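Bumley hand-held grippers and the Lastia training recipe, reviewed
December 15, 2023

We have been using the Bumley pair with Lastia since September, mostly to see whether demonstrations recorded by hand in ordinary homes can train a two-arm policy. Our fruit sorting set came to 1,713 demonstrations.

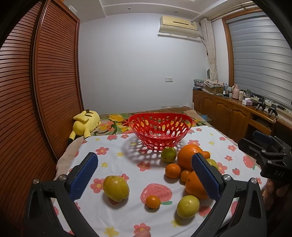 Fruit spread on the cloth, red basket empty.

Lastia's main claim is that varied rooms matter more than extra repeats. Our results agree. A policy trained on 500 demonstrations from mixed homes beat one trained on 545 from a single bedroom -- and the gap was widest on small citrus.
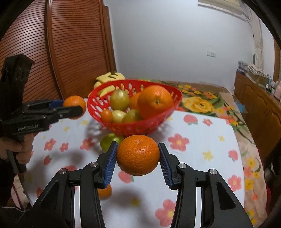 A mandarin and a small orange, one in each gripper.

The blue pads grip well and clean up easily. Handle comfort is only fair, and my wrists were sore after 2 hours. Bananas remain a weak spot for the method. Worth buying if you can organise access to enough homes.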